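Jonen Reports Regrasp Method for Robotic Handling of Caddy-Mounted Hard Drives

Wrist-camera check before insertion reduces failed placements in slotted racks

TRAMWOOD - Jonen, a developer of software for robotic handling, today released results from a study of how a single-arm robot can pick up, reorient and insert hard disk drives that are fitted in plastic caddies. The method, called Woso, estimates the position of the drive in the gripper after each grasp and decides whether the grasp is good enough to continue. If it is not, the arm sets the drive down and picks it up again.

The work addresses a common source of error in drive handling. A two-finger gripper that closes on a caddy rarely leaves it exactly where the motion plan expects it to be. The caddy can rotate slightly between the fingers, or slide along them, while the gripper still reports a closed and loaded state. An offset of a few millimeters has little effect during transport, but it is enough to stop the caddy at the mouth of a slot. Repeated attempts under force control sometimes correct the error and sometimes make it worse.

Woso uses the camera at the robot's wrist. Once the drive has been lifted clear, the software takes a short burst of images and locates features with a known geometry, including the outline of the circuit board, the connector and the edges of the caddy. These are matched against a model of the drive and caddy together. The output is a six-value pose with an uncertainty for each value. No fixed external camera is needed, and no markers are attached to the drive.
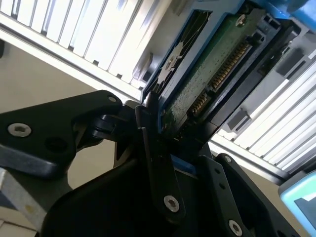 A hard disk drive in a blue caddy, seen past the gripper from the wrist camera. The connector pins run along the side of the circuit board.

The decision to continue or regrasp is based on uncertainty as well as on measured offset. A drive that is well off center but clearly seen can be inserted with a corrected path. A drive that appears centered but is poorly seen, for example when a finger hides much of the connector, is put down and grasped again at a different point. In earlier versions the threshold was set on offset alone, and the system accepted a number of grasps that later failed at the slot.

The pose model was trained on images from 42 hours of robot operation at the Jonen laboratory in Tramwood. Labels were generated automatically by placing each drive in a machined reference fixture directly after imaging and working back through the recorded arm motion. Manual labeling was used only to audit a portion of the set.

In the main test, the robot made 50 insertion attempts with the regrasp step disabled and 50 with it enabled. Start positions were randomized and the same sequence was used in both conditions. Without regrasping, 34 attempts ended with the caddy fully seated. With regrasping, all but 4 did. Most of the remaining failures occurred at the final stage of insertion, when the caddy met resistance near the end of its travel and the force limit stopped the arm. The pose estimate in those cases was within tolerance, and the cause is still being examined.

The added step has a cost in time. Imaging and estimation are short compared with arm motion, but each regrasp requires a full set-down and second approach. The company considers this acceptable for unattended work, where a stalled insertion usually means waiting for a technician. It may not be acceptable on lines with a fixed cycle time.

Several limits apply to the results. All tests used one caddy design and one gripper. Lighting was held constant, and reflections from bare metal contacts are known to affect the estimate when the light source moves. The method also assumes that a flat surface is within reach for setting the drive down, and this may not be true in a narrow service aisle.

The next phase will cover additional caddy designs and a comparison with in-hand adjustment, in which the drive is shifted against a fixed edge without being released. That work will be carried out with Zepeda, an integrator of storage maintenance equipment, and is planned to begin in July.

A technical report with the test protocol and the full table of attempts is available from Jonen on request. The training images are not being released at this time.

About Jonen
Jonen develops perception and control software for robots that handle electronic equipment. The company is based in Tramwood.

Media inquiries: Jonen press office, Tramwood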